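Packing and Checking a Day Backpack
Baltcombe Learning Centre - Guidance for Course Members
Last reviewed 8th October

Course members are asked to bring one bag only. The lockers on the Sethi corridor are shallow, and a bag that has been packed evenly will fit without force. The following procedure applies to any soft backpack with a main compartment and a front pocket. It was prepared by Dagmar Ondrejka of the Centre's Study Skills Office.

Before you begin

Clear enough of a desk or table for the bag to lie flat with its straps spread out. Books may stay at one side. Empty every pocket, including the small ones, and shake out crumbs and paper. Check the lining for loose threads near the zips.

Step 1. Lay the bag down

Place the backpack on its back panel with the front facing up and the top pointing away from you. Draw the shoulder straps and the carry handle out beyond the top of the bag, so that they do not form a lump underneath. Smooth the front panel from the centre outwards. 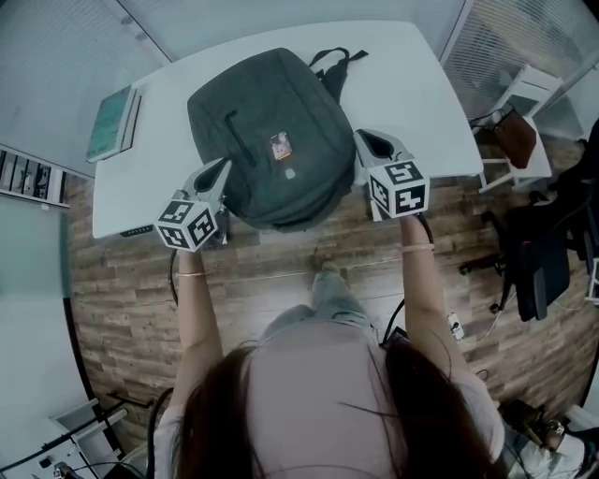
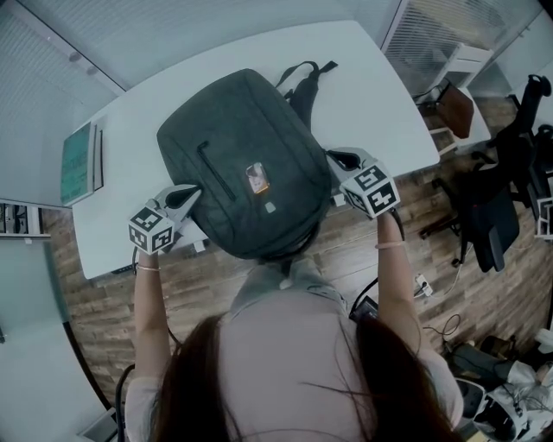 Backpack laid flat on a white table, front panel upwards, with the handle and straps extended at the top.

Step 2. Check the front pocket

Open and close the zip along its full length. If it catches, ease it back a little and look for trapped fabric. Do not pull harder. The front pocket is suitable for a travel card, keys and a pen, but not for a drinks bottle.

Step 3. Load the main compartment

Heavy items go against the back panel. For most members this means the Doltell course folder and one textbook. Softer things, such as a jumper or scarf, go in front of them. A lunch box should stand upright near the top - please make sure that the lid is secure.

Members on the August intake were issued with the larger folder, which must be put in spine first.

Step 4. Close and adjust

Close the main zip before lifting the bag. Stand it up, lift it by the carry handle and put on both straps. Shorten them until the bag sits close to the back.

Storage

Lockers 18 to 133 are for day use and must be emptied each evening. Nitix padlocks may be borrowed from Room 407 on production of a membership card. Bags left in the corridor will be taken to the same room.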